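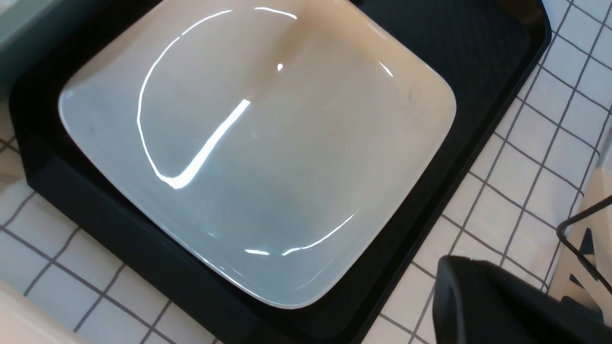 Forken opened its doors on a Monday in November, and I went because I have spent years reading about kitchen robots and had never stood next to one. The visit took two hours. Most of it was spent watching a gripper at a tiled counter work with a square white dish and a black tray.

I think more people should see this kind of work up close. The videos companies post are cut down to the good parts. In the room you get the waiting. The arm moved in, stopped, moved again. A glossy dish throws back the ceiling light, and the woman running the session told us that shine gives the cameras trouble. She said the team had logged 1588 tries with dishes of one kind or another -- and that she still would not call the job solved.

I trusted her more for saying so. Ullix, whose open day I attended last spring, gave us 76 slides and seven minutes with the machine. I left that one with a tote bag and no opinion.

There were 17 of us at Forken, and several complained on the way out that it was slow. It was slow. If a town is going to be asked to put these machines in its school kitchens, as ours has been, the people voting should know what slow looks like. Forken plans to run the visit again in the spring, and I would like the school board to go.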